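Visit to the parish church and hall at Asden

Members of the district buildings group met at the lych gate at 10 in the morning for a tour of the church, the hall and the parish records. Seraina Zaugg, churchwarden at Asden, led the visit. Elsa Sundqvist took the measurements and notes on which this report is based.

The present church is the second on the site. The first was a timber mission room put up by families from the Plattner brickworks, who had until then walked to Cusine for services. The minute book records a house-to-house collection for a permanent building, with the sum of £1041 in hand when the foundation trench was dug. The final cost was £3266. The difference was met by a loan from the Plattner family, repaid over 9 years from pew rents and an annual sale of work.

The plan is a plain rectangle with a shallow chancel and a north porch. Walls are solid brick in English bond, in a lime mortar that has been repointed with cement on the south side up to sill level. The bricks are spalling there, and the damp line inside matches the extent of the cement closely. The north wall was left alone and is in better order. Seraina Zaugg has asked for a quotation to rake out the cement and repoint in lime, starting with the two bays next to the vestry.

The roof is Welsh slate on softwood boarding. We went up into the void above the chancel by the vestry ladder. The trusses are bolted at the joints, and the bolts are tight. One purlin on the north slope has an old repair with a steel plate, undated and not mentioned in the minute book. Valley gutters are lined in lead and discharge through hoppers which are too small for the area of roof they serve. Staining on the brickwork below both hoppers shows where they overflow.
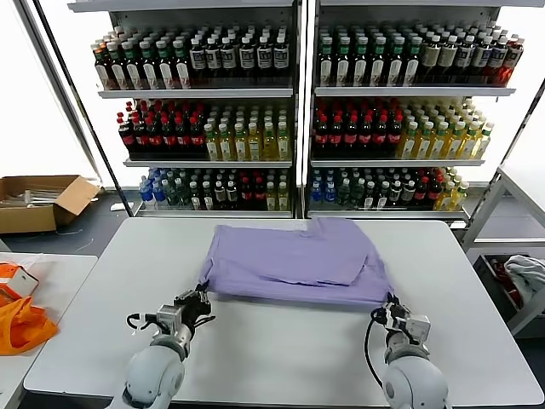 The hall stands apart from the church and was built later, on land that had been the brickworks' cart yard. It has a suspended timber floor with airbricks on the long sides. Two airbricks at the road end have been buried by successive layers of tarmac, and the floor near them gives slightly underfoot. The kitchen was refitted after a legacy. Heating is by a gas boiler shared with the vestry through a buried pipe, and the parish has no drawing of the pipe's route.

The organ is a small two-manual instrument by Zosamus, moved from a chapel at Cusine when that congregation joined Asden. It has mechanical action throughout. The blower sits in a brick box outside the east wall and can be serviced without entering the church. The pedal reeds were out of use during our visit, and the tuner is next expected in August.

The records are kept in the vestry safe. They comprise the baptism and marriage registers, the minute books, the pew rent ledger and a roll of linen-backed drawings for the church. The drawings show a bell turret at the west end that was never built. The stone pads for it are still in place on the gable.

Items noted for the next visit: route of the heating pipe, moisture readings on the south wall, and the condition of the joists at the road end of the hall. Elsa Sundqvist will circulate the measured plan once the porch dimensions have been checked.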